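How to budget for a two-armed robot cell

Written by Fotini Petridis for the Moltstead workshop pages. Prices in pounds, before VAT.

Most first budgets cover the arms and stop there. Work through these steps before you ask for a quote.

1. Write down the job
List what will be picked up, its weight and its size. Send the same list to every supplier. We sent ours to Clareck and Dratlow.

2. Price the grippers separately
Our pair came to 1,922. Allow for spare fingers – ours took four weeks to arrive in February.

3. Set aside money for cables and fixings
We put down 1,000 and spent most of it. Ask how much slack each arm needs at full reach.

4. Spend little on the table
A plain white plastic one will do for trials with bottles. Check the height against the arms first.

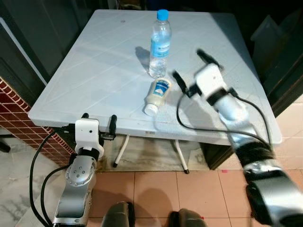

5. Keep a reserve
Ours is 3,000, held back for repairs and training. Jaruwan Jaidee signs off anything taken from it, and the form is on the shared drive.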